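Skindlow laundry arm review: can a robot fold my towels yet?

Posted 2019-09-30 by Pranab Pathirana
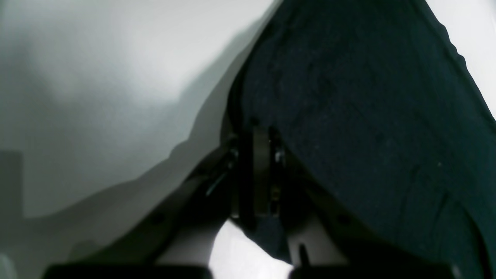

Gripper versus dark green cloth, as seen from the wrist.

So I've had the Skindlow on my folding table for 30 days now and I finally feel ready to talk about it. A bunch of you wrote in after my dishwasher-loading post in March asking whether I'd ever try one of the laundry arms, and when Skindlow offered me a loaner I said yes before I'd finished reading the email. (It goes back on Friday. I paid for return shipping, which on something this heavy made me wince!)

First, what you get. One arm, one two-finger gripper, a clamp for the table, a power brick the size of a loaf of bread, and the software, which is called Lumbao and wants you to make an account before it will do anything at all. The kit sells for $1,358, and that doesn't include a table. Mine is a white one I already had, and I'm glad I did, because Lumbao is very picky about wanting a plain, pale surface under the laundry.

Setup took me most of an evening. The clamp is great, really solid, no complaints. The calibration is a pain. You drive the arm to each corner of the table with the arrow keys, and if you bump the table halfway through you start over. I bumped the table halfway through. Twice.

Okay, towels! Hand towels are the thing this machine was born for. I lay one down more or less flat, press go, and the arm goes in low, works a finger under the edge and pulls the cloth over on itself. The first time it made a proper fold I yelled for my wife to come look, and she said "nice" and went back to her book. She can fold a whole basket in the time it takes the arm to do a couple, so I get it. But I wasn't folding, you know? I was drinking coffee and watching something else fold, and that felt pretty luxurious.

Dark fabric is where things get shaky. Deep green, navy, black — Lumbao seems to have trouble telling where the cloth stops and its own shadow starts, and with a dark gripper in the middle of it all I can't say I blame it. Some days it slid right under the hem. Other days it pinched at nothing, backed off, thought about it and pinched at nothing again. Turning on the lamp over the table helped a lot. Also, dark cloth shows every speck of lint, and now that I watch the wrist view every night I've become a person who owns three lint rollers.

Getting under a single layer of cloth is just hard, by the way. You and I do it with a fingernail and never think about it. The pads on this gripper are flat, and when the cloth is crumpled they tend to push a wrinkle along ahead of them. If I smooth things out first it does much better, but then I've done half the chore myself, haven't I?

T-shirts are in the app under "beta." I'd leave them there. Fitted sheets aren't in the app at all, and having fought with them my whole adult life I feel a bit better about myself.

The other arm I can compare it to is the Barcombe, which I got to play with for an afternoon at the home tech show in Kimville. The Barcombe is faster and a lot quieter, and its gripper closes more gently. But it would only work with the demo cloths they'd brought, and when I asked to try my sweatshirt the guy at the booth got very busy with his phone. The Skindlow at least lets you throw your real laundry at it and fail.

A few things I'd want fixed. The fan runs all the time, even when the arm is parked. The queue holds up to 7 items, but you still have to put each one down yourself, so I'm not sure what the queue is for. And please, please let me skip the startup chime. We have a baby next door.

Would I buy one? Not at that price, not for my house. If you run a little salon or a gym and go through stacks of pale hand towels every day, I could see it earning its spot in the back room, as long as somebody's nearby to nudge it along. For a regular family with regular mixed-up laundry it's a fun, slow, slightly noisy roommate that does one chore kind of okay.

I'm giving it 3 stars out of five, with one of those purely for the hand towels. Skindlow told me a Lumbao update is coming that's meant to help with dark fabrics, so if they'll lend me the arm again I'll run the same green cloth through it and add a note to this post. Questions in the comments, I'll get to them after work!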